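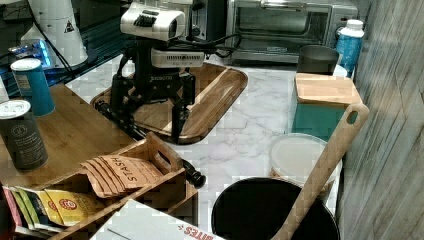 Over the tray, with the oven behind.

The Softer Fingers

Short fiction

On the first morning Anitha wrote the word "grip" in her notebook and drew a line under it. She had two sets of fingers to compare, the Grira and the Prikar, and one kitchen counter to compare them on. The task was the same for both. Go down to the wooden board, close on its rim, lift it by the height of a hand, put it back. Each set would do this 100 times, and she would write a tick or a cross.

It sounded like work for a child. By lunch she had started to talk to the arm.

"Slower," she told it. "You are not catching a fish."

The Grira fingers were stiff and exact. When they held, they held completely. When they were wrong by a very small distance, they pushed the board away across the marble, and she had to bring it back with her own hands and begin again. She finished the day with 37 crosses and wrote to Benedikt in the evening, before she had taken off her shoes.

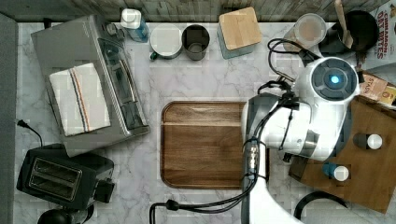

Benedikt answered that a cross was too poor a mark. If the fingers pushed the board, this was one kind of failure, and if they dropped it, this was another kind, and he would not choose between Grira and Prikar from a page where both looked the same. He also asked her to keep the speed as it was. She had wanted to change the speed.

She read his message twice. Then she drew a second column in the notebook and a third one, and she went to bed angry, because he was right and he had needed only four sentences for it.

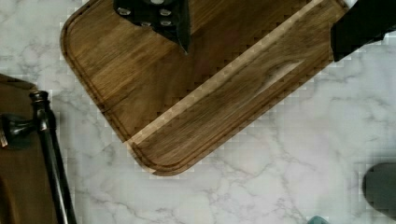 By Annelies Eder
March 2023

In the second week she changed to the Prikar fingers. They had a little give in them. The first time they closed on the rim they bent, as if they wanted to ask the board something, and then they lifted it so gently that Anitha did not make her tick until the board was already down again.

She sat on the high stool with the notebook on her knee. Pushed, dropped, held. The Prikar did not push. It dropped, sometimes late, when the board was at its highest place and she had already started to believe in it. The noise on the marble was terrible. After the third time she put her fingers in her ears at every lift, and after the tenth time she stopped doing it.

King-fai came in for tea and stayed standing with the cup in his hand.

"Which one do you like?" he asked.

"I don't like. I compare."

"But if it was your board?"

She looked at the arm, which was on its way down again. It was a good board. Her mother had one with the same light strip in the wood, and she used to carry it to the table with both hands, bread and knife and everything on it, and push the door open with her hip. She had never dropped it. But once, Anitha remembered, she had stopped in the doorway with it and stood there for a moment, holding very hard, and her hands had been shaking. Anitha was nine, and she had thought that her mother was cold.

"The soft one," she said. "With more force."

"Is more force allowed?"

"No. The settings must stay the same."

King-fai drank his tea. The fingers closed, bent a little, and lifted. They both watched it go up.

In the evening she counted the page for the Prikar. There were 20 crosses, all of them in the column for dropped. She wrote this to Benedikt in one line, without an opinion. Then she wrote another line, that she would like to run the Prikar again with more force, as a separate test, on the same board.

She waited for the answer with her coat on. It came quickly.

Yes, he wrote. Put a towel under it.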